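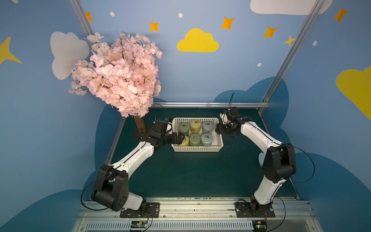
J'ai enfin rangé les petites boîtes de l'atelier, et j'en suis ridiculement contente ! Depuis le déménagement dans les locaux de la rue Lysenko, tout ce qui était thé, graines, boutons et élastiques vivait en vrac dans un grand tiroir, et il fallait y plonger le bras jusqu'au coude pour trouver quoi que ce soit. Maintenant j'ai mes bacs en plastique blanc ajourés, pas bien hauts, avec six boîtes rondes dedans sur deux rangées : vert sauge, jaune pâle, bleu-gris, chaque couleur en double. Les couvercles ont un petit anneau en métal, ce qui change la vie quand on a les mains prises (ou pleines de colle, dans mon cas).

Le code couleur, c'est ma grande fierté du mois. Vert pour tout ce qui se plante, jaune pour tout ce qui se boit, bleu-gris pour la mercerie. Je n'ai pas collé d'étiquettes et je ne compte pas en coller – on verra bien combien de temps je tiens avant de verser des graines de radis dans la théière. J'ai aussi décalé les couleurs d'une rangée à l'autre, pour éviter deux boîtes jaunes l'une derrière l'autre. C'est plus joli, et puis ça m'amusait.

Côté pratique, les bacs viennent de chez Jastberg, une boutique où j'étais entrée pour acheter une ampoule. J'en ai pris deux, j'aurais dû en prendre quatre. Les boîtes, je les ai trouvées chez Doletel, dans un lot de 30 qu'ils écoulaient en février, et il m'en reste donc une belle pile au fond du placard. Elles contiennent à peu près 200 grammes de thé en vrac, un peu moins si on ne tasse pas. Si l'une ou l'un de vous en cherche, passez me voir !

Et le cerisier en fleurs, alors ? Artificiel, évidemment, avec ses fleurs en soie rose pâle. Je l'aime beaucoup dans son coin, devant les nuages peints sur le mur bleu, et il ne réclame qu'un coup de plumeau de temps en temps.

Le mois prochain, je m'attaque aux rubans. J'en ai 51 rouleaux et aucune idée de l'endroit où les mettre, alors si vous avez une astuce, répondez directement à cette lettre de Lurance, je lis tout.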